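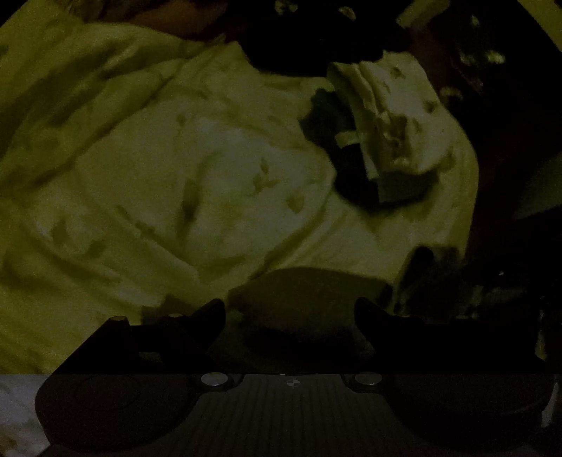 *Pale cloth, plenty of creases, not much light.*

The Wallitz textile fair opens its doors at 8 a.m. on Wednesday, and by 8:05 the line for coffee is longer than the line for badges. I had 244 stands to get through and shoes I had owned for one day.

Ferenik, the spinning people, had taken the big corner and filled it with towels. You were invited to touch them. Everyone did, with the grave look of people buying a horse. Lilian Waweru, who runs their finishing line, told me a bath towel there goes through 3000 wash cycles before it gets a label, then admitted that most of us will ruin it in two with fabric softener.
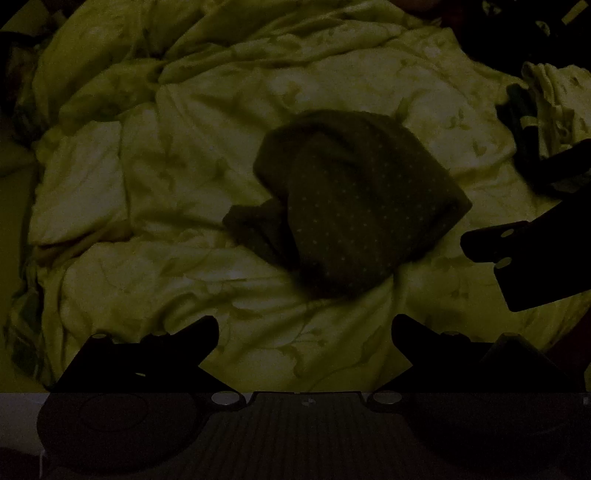

**WALLITZ, February** – Hall 2 is bedding, and bedding people like leaves. Leaves on comforters, leaves on shams, leaves on the carrier bags. Imov had a talk on printing them so the pattern still meets at the seams. It ran 40 minutes over and I stayed for all of it, mainly for the chair. 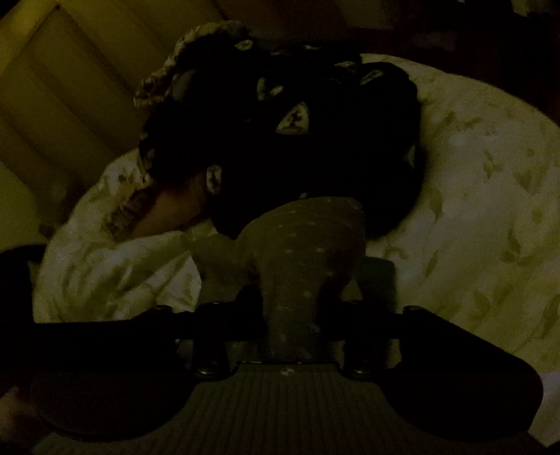
Licensed prints get the back of the hall, next to the restrooms, and do more business than anyone up front will admit. Ersoy's minimum order is 4000 yards, which is a lot of cartoon dogs. Their sales rep says badges outsell everything – a black cap scattered with little prancing-horse shields, Ferrari style, needs no explaining to a buyer, while a tasteful stripe needs a brochure. I took the brochure. It was about stripes.

The shuttle back to the station left at 5:10, with the heating on full and a free pillowcase on every seat.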